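4.2 Surface finish and how people judge heat

The most exciting pattern in our data came from a question we nearly left off the form. After each session in the Vilska kitchens we asked people to rate how hot they expected a drink to be before they touched the cup. We had added it as a warm-up item (a bit of a throwaway, to be frank) and it ended up explaining more of the spread in first-sip delay than the cup material did!

All 120 participants completed the task with 4 cup types: glazed stoneware, plain glass, enamel and metal. Drinks were poured to the same level in every cup, and the order was shuffled for each person. Sessions ran in September, in the morning only, so that the daylight in the two kitchens stayed close to constant. First-sip delay was taken from the moment the cup was set down until it reached the lips.

Expected heat was highest for metal and lowest for stoneware, and the gap held up in both kitchens. People who drink from metal cups at home waited a little less than the others, which fits with the habit effect reported in our Alva pilot. What we did not see in the pilot, and were delighted to find here, is that the color of the table surface also matters. Cups set on dark surfaces were rated hotter than the same cups on pale ones, even by people who told us afterward that they had paid no attention to the table. 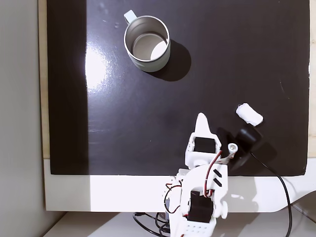 Figure 3. Metal mug on a glossy black surface.

We looked at three possible accounts of the table effect. The first is simple contrast: steam is easier to see against a dark background, and visible steam is a strong cue. The second is reflection, where a shiny surface draws the eye toward the rim. The third is learned, since stovetops and griddles are often black and are often hot. Our design cannot fully separate these, but the effect was larger for drinks with visible steam, so contrast must be doing a good part of the work.

The follow-up run with the Zusinier recipe set, in which the same drinks were served lukewarm, gives a useful check. With no steam to see, the table effect shrank but did not vanish, and it was again strongest for metal. We find this remainder really intriguing. It leaves room for the learned account, and it could be tested quite cheaply with matte and glossy boards of the same color. Ratings from the Plokell kitchen were collected on a shorter form and are reported separately in Section 4.3.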